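Okholm Wharf: where we've got to
Progress report for the Brullora board, Sunday, May 21, 2023

Hello all. I know you normally get this as a spreadsheet with a paragraph stuck on the front, but last time half of you rang me to ask what the spreadsheet meant, so I've written it out. The numbers are still in the shared folder if you want them.

The big one first. The conversion of the old grain store is through its structural sign-off and we can get on with the inside of the flats. It took longer than I promised you (sorry!) and most of the delay was the lintels on the canal side, which were in a worse state than the survey let on. They've been replaced, building control have been back, and the scaffold on that side is coming down as I type. It looks so much better without it. Come and see it if you're passing, only ring me first so I can find you a hat.

Inside, the ground floor is plastered and the first floor is getting there. We've changed the kitchen supplier for the upper two floors. Prata couldn't hold their price past the spring and Clomis could, and having stood in front of both sets of doors for most of a morning I'd have been happy with either. The worktops stay as they were. The layout for the corner flats has moved round a little so that you can open the oven and the fridge at the same time, which you couldn't on the first drawing, and I'm quite pleased we caught that one on paper.

Balconies. I've had a lot of questions about these, so: yes, every flat from the first floor up still gets one, and yes, they're still the deeper version. The steelwork has been made and is sitting at the fabricator's. What we haven't got is a fixed delivery slot, and I don't want to put a date in a report until I've got one in writing.

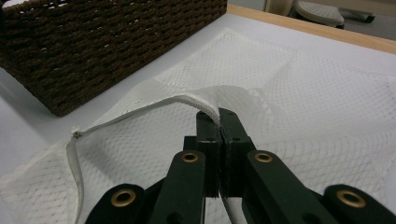 White mesh laundry bag on a white tabletop.

Lettings and sales next. We've had 448 enquiries since the website went up, and 175 of those people have asked to be told when viewings open. That's a lot more than I'd guessed! Most want two bedrooms, which we've got plenty of, and a fair few want parking, which we haven't. I've asked the agents to be very clear about the parking from the first phone call. It puts some people off, but I'd much sooner lose them now than after they've paid for a survey.

The show flat is down to its last bits and pieces. Curtains are up, the bed's on order again (wrong size, my measuring) and the bathroom wants one more coat of paint on the ceiling.

Money. We're inside the budget overall, though the contingency has taken a knock from the lintels. The other extra you'll spot is £2,785 for moving the bin store, after the refuse lorry people told us they couldn't turn where we'd put it. I've approved that one myself as it's under my limit, but shout if you'd like to see the drawing.

There are 3 things I need from you before the next meeting:

A yes or no on the bike store roof. The green roof is dearer and I'd still go for it.

Your thoughts on the service charge figures, which are in the folder under Okholm, draft two. Ignore draft one, I'd left the lift out.

Somebody to come with me to the neighbours' evening. They've been very patient about the noise and I'd like them to meet more of us than just me.

We're still aiming for first move-ins in October. It's tight on the top floor and comfortable everywhere else, and if the balcony steel slips I'll email you that day and not save it up for the next one of these.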